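Print this article | E-mail to a friend

Backlund collects tidying examples in ordinary bedrooms

Warville, December. The company Backlund has started to gather examples for a learning system that shall put small things away at home. The work is done in private rooms, with grippers that a person holds in the hand.

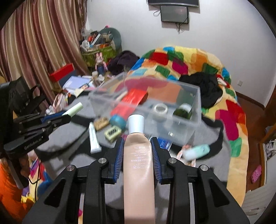

A squeeze tube is held in the gripper in front of a clear storage box.

Each example is one object and one box. So far 1,828 examples were saved from 18 rooms in Warow and Rutach, and the goal is 100 rooms. The company asks the families to keep their own things in use, because a system which learned only from new boxes and bottles has difficulties with a real shelf. 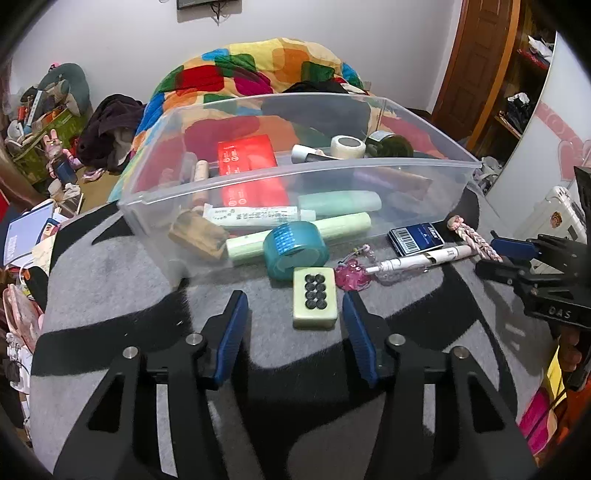

A mahjong tile with eight dots stands between the blue finger pads.

One session takes 60 minutes. Small and flat objects are repeated more often than tubes. The first tests with a robot arm are planned in Rutach after the collection is finished.

Print this article | E-mail to a friend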